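About Dulley

Dulley makes skincare and body care in small batches and sells it through our own shop, by post and through 18 independent chemists and salons. We started with one hand balm and now have 68 products on the list, most of them for dry or easily irritated skin.

The company was set up by Napaporn Rattanakul, who had spent seven years as a formulation chemist for a contract manufacturer. The first balm was made for people who wash their hands all day, mainly kitchen and nursing staff, and it is still our best seller. The recipe has changed once, when our supplier of shea butter closed and the replacement had a slightly higher melting point. We lowered the beeswax to keep the texture the same.

What we make

Our main range is sold under the Dulley name and covers cleansers, face creams, balms, bath oils and a scalp lotion. Zokance is our fragrance-free range. It has its own labels and its own mixing vessels, and nothing scented is filled on that line. If you have been told by a doctor or pharmacist to avoid perfume, Zokance is the one to look at first.

We do not make sunscreen. It needs a different sort of testing and equipment, and we would sooner leave it to firms that have both.

How a product gets on the list

A new formula begins as a bench sample of a few hundred grams. It goes through stability and preservative testing, then a safety assessment by an outside assessor, and after that to our home panel. There are 259 people on the panel at present, with a wide spread of ages and skin types. They use the product for four weeks and fill in a form at the end of each week — what they liked, what they didn't, whether it stung, whether they would pay for it. Roughly half of what we send out never goes on sale.
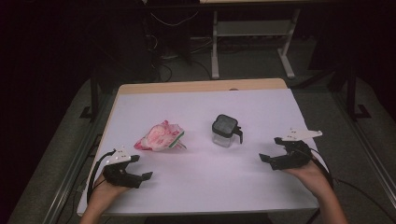

Wrapper and small lidded container on white paper.

Packaging

Creams come in glass jars with screw lids, and lotions in aluminium bottles with a pump. Pumps are the part we are least happy with, as most have a metal spring inside and can't be recycled with the bottle. You can order a refill bottle without one and keep using the pump you have. Empty jars can be brought back to the shop, rinsed please, and we take a little off your next order.

Every label carries the full ingredients list and a batch number. Please have the batch number to hand if you write to us about a problem with a product.

Where we are

The workshop and shop are in the Thorlacius building in Plultport, on the ground floor, with the entrance on the yard side. The shop opens at 10 am and closes at 5 pm. Testers are out for the whole range and you are welcome to try things without buying. We close for stocktaking for one week in April and post no orders during that time.

Working with us

Salons and chemists can ask for a trade price list using the contact form. The minimum first order is one case, mixed if you like. We also take on new panel members when places come up — tick the box on the same form and tell us your skin type and any known allergies.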